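Marble floor, long black console, too many little ornaments – the living room at Nivomside

Quick gallery this time. Meant to put these up in March and never got round to it. It's the ground floor of the Nivomside house, the one with the crazy paving floor everyone keeps writing in about. Captions are short, sorry, I'm typing between two other jobs. Bigger write up on the kitchen some other time.

Basics first. Floor is broken marble, irregular pieces, laid the old way. Gray, off-white, some pink. Each piece fitted by hand to the one next to it so no two seams run the same. Takes forever to lay, and a lot of installers will just turn the job down. The Barkthorpe yard still sells offcuts by the crate if you want to try a small area, like a hallway or a porch. Prices went up again, go and ask.

First one is the floor with the foot of the wood-grain cabinet. Love the pink in it. 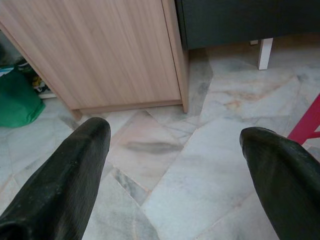 Can you put a heavy cabinet straight onto a floor like this?
Felt pads under it, or a flat base that spreads the weight, and lift it when you move it. Dragging is what chips the edges of the small pieces. Check it isn't straddling a high joint or it will rock.

OK the furniture. Low pieces mostly, kept against the walls so the floor gets the middle of the room. We argued over this a bit in the planning stage – the other idea was a big rug and a coffee table. Glad that one lost. A rug on this floor is a waste of a floor. If you need something soft underfoot go small and put it where you sit.

The light cabinet is the one piece I'd take home. Drawer across the top, door below, glass on top to protect it. Glass tops are a bit out of fashion and I don't care, you wipe them and you're done. Candle wax, tea rings, whatever, it all comes off. Get the edges polished when you order, and get the little clear bumpers too or it slides.

Then the ornaments. Lots of red, which is great next to pale stone. Most of it lives on the cabinet and along the console. I was going to suggest thinning it out and then I stood in there a while and changed my mind. A room this pale can take it.

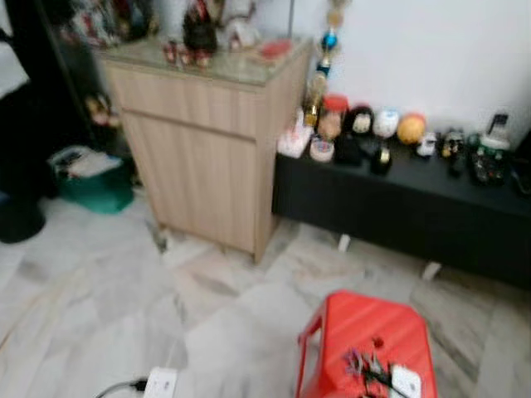 Light cabinet with its glass top, the long black console, red stool out front.

People always ask about cleaning behind a long low console. This one is up on short legs so a flat mop goes under, that's most of the battle. If yours sits right on the floor, pull it out twice a year and be ready for what you find.

Colors, for those of you who asked last time. Walls are plain white. The De Smet sample card had 2 whites we liked and we went with the warmer of them, it sits better with the pink stone. The cooler one made everything look like a dentist's. Trim is the same white in a tougher finish. Test it down low near the floor, not at eye level, the stone throws color back up onto the wall and it changes through the day. By 4 in the afternoon it's a different room.

Marble look turns up off the floor as well, on an upright board with cream and gray and a lot of rust orange swirling through it. Much louder than the stone. I'd normally say don't mix a pattern like that with a floor that is already doing plenty, but the
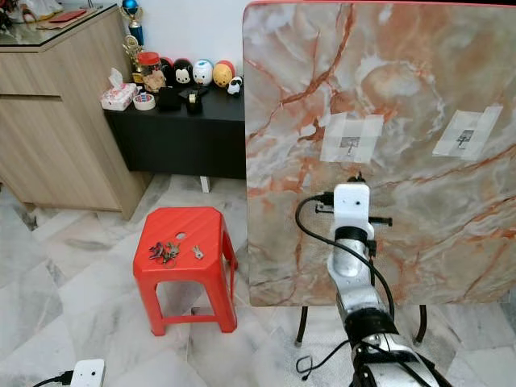
orange is close enough to the rusty veins in some of the floor pieces that they sort of talk to each other. Would not do a whole wall of it though. One panel, plain white next to it, finished.

Also a word for the red plastic stool. Cheap, light, wipes clean, seat when you need one and a step for nothing too high. Every house I visit has at least one and it's usually the most used thing in the room. Red does get sun faded by a south window so rotate them if you're fussy.

Looking after the floor, short version. Dust mop most days, grit is the enemy. Damp mop with a neutral stone soap, we use the Hitier one, a capful to the bucket is plently. No vinegar. No lemon anything. Dry it with a towel if you want the shine, air drying leaves marks. Spills get blotted right away, wine and soda specially.

Sealing depends on the stone and how much traffic you get, drop some water on it and if it darkens fast its time.

Last one is the wide stretch of floor with the dark wood step off to the side. Steel strip along the bottom of the step, good detail, saves it from mop water and shoes.

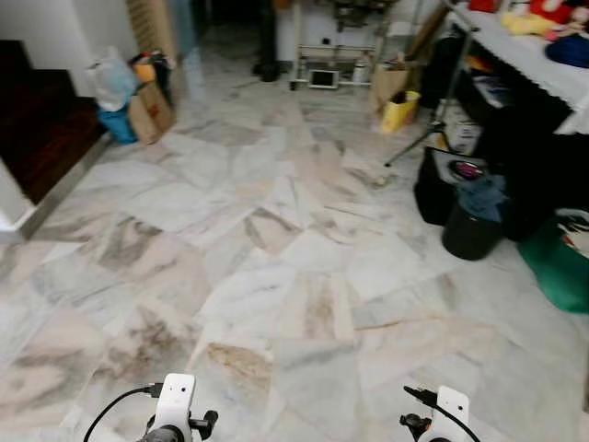

Marble in white, gray and pinkish beige, dark reddish-brown wood on the left.

That's the set. Gallery page went past 1,946 views on the last house so thank you, let's see if a floor can beat a bathroom. Comments are open, crate prices from Barkthorpe welcome if anyone has been lately. Kitchen next, once I find the notes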